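Subject: Re: [promville-aquarists] Cloudy water after moving the big tank

On Sunday a member in Hornbridge wrote:

> Moved my 92 gallon corner tank across town last weekend and the
> water has been milky ever since. Same gravel, same filter, same
> fish (angels, a few corys, one grumpy pleco). I rinsed the gravel
> well in tap water before it went back in because it was filthy.
> Ammonia is showing a little color on the test. Should I empty it
> and start over? I'm losing sleep here.

Oh, please don't start over! I know how awful it feels to look at a tank full of milk after all that hauling, and I've been right where you are, but draining the whole thing would most likely put you back further than you are now.

My guess is the tap water rinse. If your town water is treated anything like ours in Promville, a good hard rinse will knock back a lot of the bacteria living in the gravel, and then the filter has to carry the whole load by itself for a while. The milky look is usually a bloom while things sort themselves out. Mine took 15 days to clear when I moved my 148 from the old house, and I fussed over it every one of them.

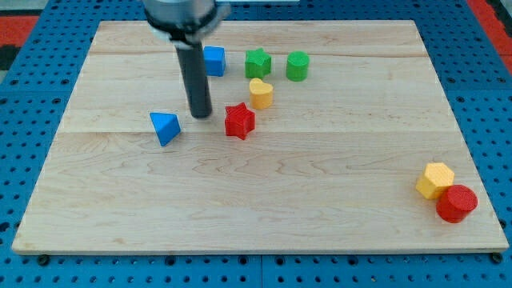 What I'd do is change a quarter of the water every day with conditioner in it, matched for temperature, for as long as you see any color on that ammonia test. Feed very lightly, maybe every other day. Your angels will act like they're starving to death, and they are fibbing. Leave the filter pads alone, even if they look nasty, and add an airstone if you have one in a drawer somewhere, as those blooms do use up oxygen overnight.

If you can get over to the Nerel side of the river before the next meeting, I have a sponge filter that's been running in my grow-out tank since July and you're welcome to it. Bring a bucket with a lid. I'd keep it wet on the drive home and drop it straight in.

Could you also post your pH and nitrite numbers, and say what brand of test you're using? I've had an old bottle read green on perfectly good water.

Hang in there, and give the grumpy pleco some zucchini from me once things settle down.

Sivakumar
(Promville list, freshwater mostly)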